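## Femia cell, part 3: cable slack and first cloth test

Both arms should already be bolted to the black rail. Run each lavender cable from the gripper back along the white segments — leave enough for a high loop over the table. The Sulmont boards mount low, one near each end of the rail.

Set the speed limit to 70 in the config file and fold a strip of cloth. Let the left gripper hold one end, then bring the right one in open, just beside the edge.

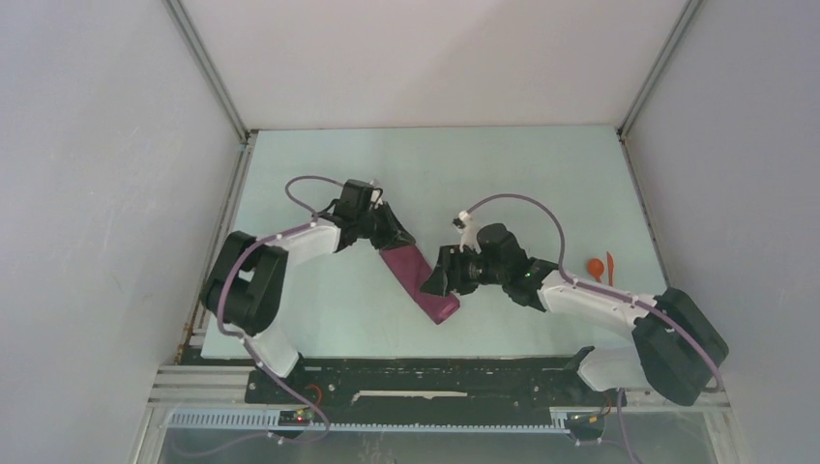
## Closing the right gripper

Step the jaws shut slowly. Stop at 600 and save the value.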